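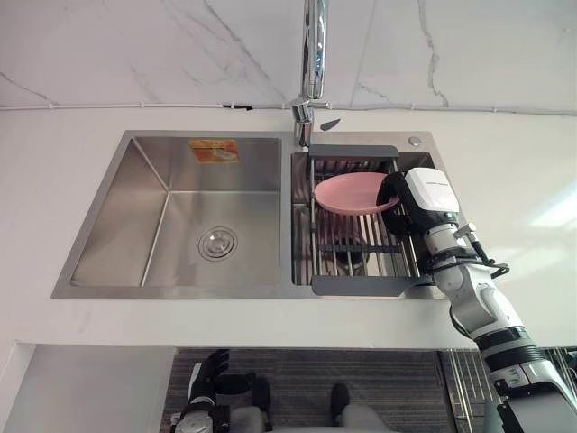
A pink plate over the sink.

I tried the Prokeden layer cake again this weekend. It's the one with brown butter frosting that everybody in Plesulport seems to order for weddings. The bakery won't give out the recipe, so I've been working from memory and a lot of butter.

The first try was in February and it came out flat. I had used old baking powder. This time I bought a new can and set the oven to 350, and the layers rose fine. They were a little dark on the bottom. My oven runs hot at the back and I forgot to turn the pans.

The frosting took 20 minutes on the stove and then had to cool. I got impatient and spread it warm, so the top layer slid. I pushed it back and put in 5 toothpicks. Then I had to remember to take them out before anyone ate a slice.

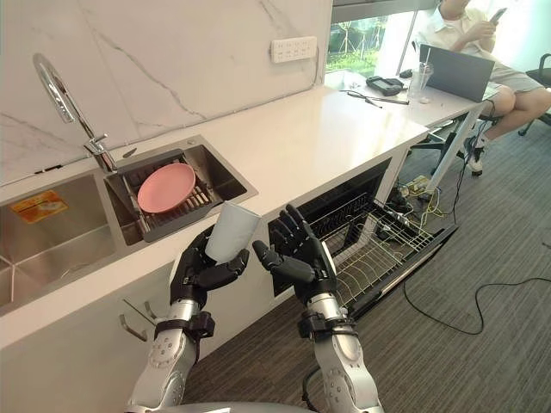 For the filling I used sour cherry jam from the Dewan market. The real one has plum, I think, but cherry was what I had. It was good. I would use less next time, maybe half the jar.

My sister wants one for her birthday, shaped like the Funden ferry. I can do a rectangle. I told her the smokestack will have to be a cupcake, and she said that was fine as long as it's chocolate.

Next week I'm going back to plain bread.

Posted Oct 30, 2026

5 comments
Share 102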